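Werkstattbuch, Raum 2
10. Dezember 2020

Heute endlich die Pfeifentabak-Presskuchen aus der Londcombe-Charge aufgemacht, und ich bin begeistert! Der Virginia ist nach dem Pressen viel dunkler geworden als beim Probelauf, riecht nach Heu und Dörrpflaume, fast kein Ammoniak mehr. Genau da wollte ich hin.

Stand der Chargen:
Londcombe, Virginia rot: 1,714 kg nach dem Pressen, Feuchte noch etwas hoch, Kanten bröseln kaum
Skornness, Burley: 200 g Muster, noch zu scharf, bleibt liegen
Guromel, Orient: Blätter sortiert, kleine Blätter extra gelegt

Geschnitten habe ich erst mal nur einen Kuchen, mit der schmalen Klinge. Flakes kommen sauber herunter, wenn man den Kuchen vorher über Nacht im Raum liegen lässt. Frisch aus der Presse reißt er an der Faser entlang — das hatte ich beim letzten Mal falsch notiert, bitte auf der Seite davor durchstreichen.

Die Mischung für die Alcantara steht jetzt so: zwei Teile Londcombe, ein Teil Orient, vom Burley nur eine Prise. Probepfeife geraucht, erste Hälfte wunderbar süß, danach ein bisschen flach. Vielleicht doch mehr Orient? Ich würde gern noch eine Variante mit kürzerer Presszeit ansetzen, solange die Blätter so geschmeidig sind.
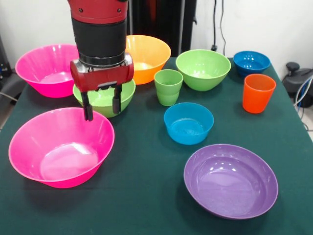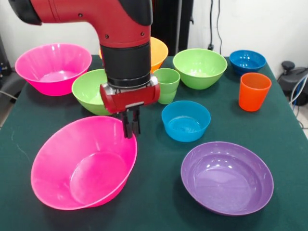 Schüsseln und Becher auf dem grünen Tuch

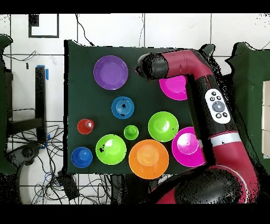
Daryna Kostiuk hat mit Bleistift danebengeschrieben, sie würde den Orient auf keinen Fall erhöhen, ihr sei die zweite Hälfte eher zu trocken als zu flach vorgekommen. Man solle denselben Flake noch einmal mit mehr Feuchte stopfen und erst dann an den Anteilen drehen. Die kürzere Presszeit finde sie trotzdem spannend.

Gut, machen wir so! Zwei Gläser abgefüllt, eins mit Flakes wie geschnitten, eins aufgerubbelt, beide dicht. Nächste Probe im Januar, dann auch den Skornness wieder öffnen. Neue Klinge bestellen, die alte zieht am Ende nach links. Und Etiketten, es sind nur noch die großen da.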